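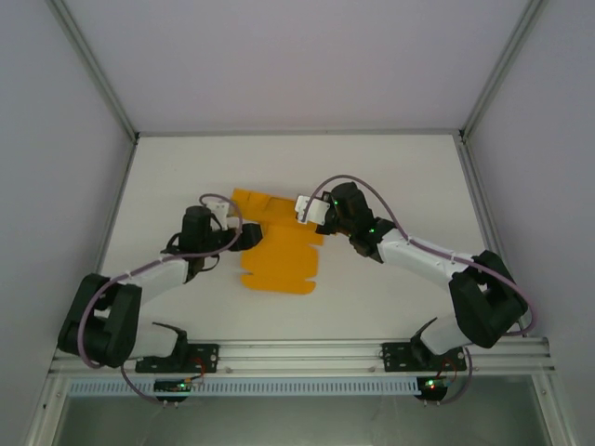
Figure 1. Orange-yellow cloth on a white work surface, held at the upper edge, with the lower half lying flat.

Home Courses Textile Care Handouts Contact

Handout 3: Laying Out and Folding Irregular Cloth
August 22, 2024 | Robel Wako, Stustberg School of Household Studies
Reading time: 5 minutes

1. Purpose of this handout

The first two handouts dealt with towels, pillowcases and other pieces with four straight sides. Students who have completed the Jarneck exercises will be able to fold such pieces by matching corner to corner. This handout concerns cloth that does not offer four reliable corners: shaped table covers, cut remnants, scalloped runners and pieces whose edges have been trimmed for a particular use. It should be read before the practical session and brought to the work table.

2. Terms used

Working edge. The edge by which the cloth is held when it is placed or moved. In Figure 1 the working edge is the upper one.

Resting area. The part of the cloth already lying flat on the table. It should not be disturbed while the working edge is being adjusted.

Slack. Extra cloth gathered between or beside the points of hold. Slack appears as a low ridge or a patch of small creases.

Fold line. The line along which the cloth is turned over. On an irregular piece the fold line is chosen by the person folding and cannot be taken from the outline.

3. Reading the outline

Before any fold is made, the student should look at the whole outline of the cloth and decide which side is the most regular. The piece in Figure 1 is roughly a vertical rectangle, but its lower edge is wavy and scalloped and its right side is notched. Neither of these is a suitable guide for a fold line. A student who matches the points of a scalloped edge will often find that the fold runs at an angle to the body of the cloth.

The recommended method is to imagine the largest plain rectangle that fits inside the outline and to fold according to that rectangle. Scallops, notches and other projections are then treated as extra cloth and turned inward at the first fold.

4. Placing the cloth

4.1 Clear the table and wipe it. A plain surface in a color that contrasts with the cloth makes the outline easier to judge.

4.2 Take the working edge at two points. For small pieces the points may be close together. For pieces longer than 105 cm they should be set well apart, and a second person may be needed.

4.3 Lower the far edge first and allow it to settle. Continue lowering until the resting area covers at least half the length.

4.4 Lay down the working edge last. Creasing near the points of hold is normal at this stage and is visible in the upper portion of the cloth in Figure 1. Do not press these creases down.

4.5 Draw the two points of hold gently apart until the slack is gone, then release both together. If one side is released early, the cloth tends to turn.

5. Smoothing

Smooth from the middle toward the edges with the flat of the hand. On a scalloped edge, finish each stroke before the curve begins, as dragging across the curves may stretch them. Knitted pieces are patted flat and should not be stroked.

6. Folding

6.1 Turn in the irregular side first, far enough that a straight fold line is formed.

6.2 Turn in the scalloped edge next. Check that no part of it extends past the sides.

6.3 Fold the remaining rectangle in half, and in half again if the weight of the cloth permits. Cloth above 200 grams per square meter is folded in half once only and then rolled.

6.4 Place the finished piece on the shelf with the final fold facing outward.

7. Common faults

The cloth turns on the table during smoothing. The strokes are too long or are all being made in one direction.

The fold line curves. The scalloped edge has been used as a guide. Open the piece and return to Section 3.

A thick lump forms at one corner. The notched side and the lower edge have been turned in over each other. Refold with the notched side turned in further.

8. Practical work

Each student will lay out and fold the pieces in the Troltex practice bundle. Bundles are signed out from the Rweyemamu Room and returned to the same shelf. A written account of no more than 800 words is to be submitted, stating for each piece which edge was chosen as the working edge and where the fold line was placed. A simple pencil outline of each piece should be attached.

The pressing of folded pieces will be covered in the next handout.

Previous Next Back to top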